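Acta de la reunión de seguimiento, zona de preparación de kits
Febrero, 9:40 h
Por Iresha Gazi

Asistentes: Iddrisu Amissah (almacén), Iresha Gazi (métodos, redacta el acta).

1. Acta anterior
Se aprueba sin cambios.

2. Existencias
Amissah informa de 900 placas redondas rojas en la estantería de Dasdale y 200 mazos pendientes de recibir de Moodley. El pedido 3644 sigue abierto. Se reclamará por escrito.

3. Disposición de la mesa
Se mantiene la distribución actual: cuatro cubetas amarillas, dos por lado, y bandeja de acero inoxidable con fondo blanco entre ambos lados. Gazi propone rotular las cubetas por el canto exterior. Aprobado.

4. Piezas con cable
Los cables de las piezas pequeñas se enganchan entre sí en la cubeta. Amissah pide limitar la carga a 40 unidades por cubeta y peinar los mazos antes de dejarlos en la bandeja. Se acepta lo primero; lo segundo queda a prueba. La referencia JF-0530B (12VDC, 10mm) se anotará en la ficha tal como figura en la etiqueta.

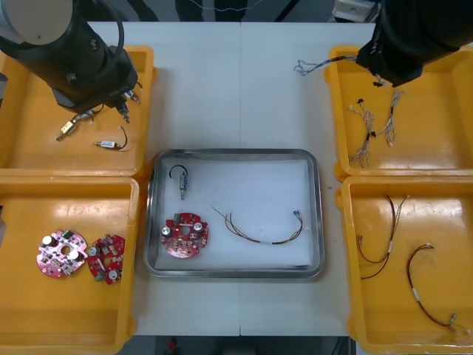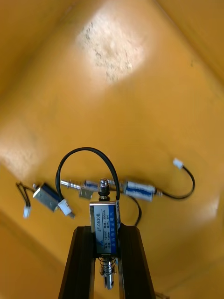 Bandeja con dos mazos y la placa roja:
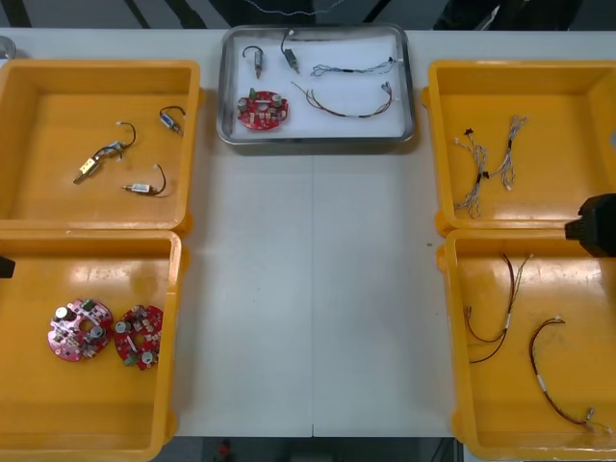
5. Acciones
- Amissah: reclamar el pedido 3644 a Moodley.
- Gazi: rótulos de cubeta y ficha de la JF-0530B.
- Amissah: consultar a Zevar el precio de bolsas individuales para los mazos.

6. Ruegos y preguntas
Sin asuntos. Se levanta la sesión a las 10:15 h.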